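From the robot bench: tidying up our house rules

If you've been down to the Darkham workshop lately you'll have noticed the old laminated rules sheet is gone from the door. I've been rewriting it since June, in between actual work, and the new version goes live on 20 March 2018. It's down to 2 pages from something much longer, so please read it this time!

The biggest change is about how we set up a task before the arm moves. We used to put things down wherever looked right, and then someone on the next shift would put them down wherever looked right to them, and we'd end up comparing runs that had no business being compared. (I was as bad as anybody.) From now on every start layout gets written in the Bednarek log before the first run. Which way the handles point, which item sits on what, where the pitcher goes. If you move something halfway through, that's a new layout and a new log entry. 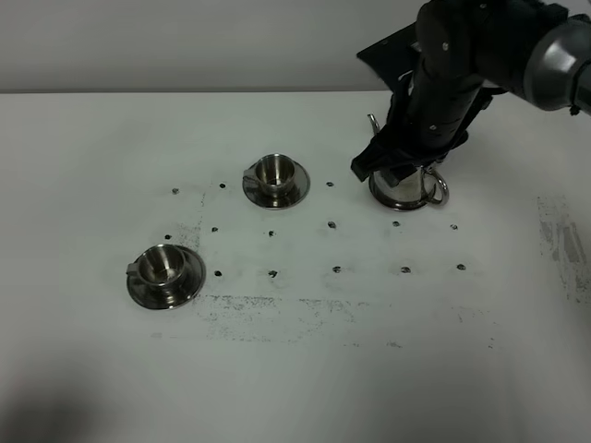
Cups, saucers and pitcher on the marked tabletop, with the gripper at the pitcher.

Second thing – marks on the table. I know people have strong feelings about these. The rule is now that you don't add, rub out or go over a mark without telling the whole bench, even if it looks like a stray scribble to you. Somebody may be measuring from it. Smears and scuffs can be cleaned, but do it between sets, never in the middle of one.

Speed limits stay as they were. Metal tableware still counts as "hard contact" on our list, so you use the slow setting for the first 4 runs of any new layout and keep one hand near the stop button. Hands stay off the tabletop while the arm is powered, and yes, that includes nudging a cup back onto its saucer. Stop, nudge, log it, start again.

Last one: we've now logged almost 2,000 runs under the Vornby project and plenty of them have a blank notes box. Please fill it in within 24 hours, while you still remember. "Fine" doesn't count as a note.

Comments on the draft can go in the tray by the kettle.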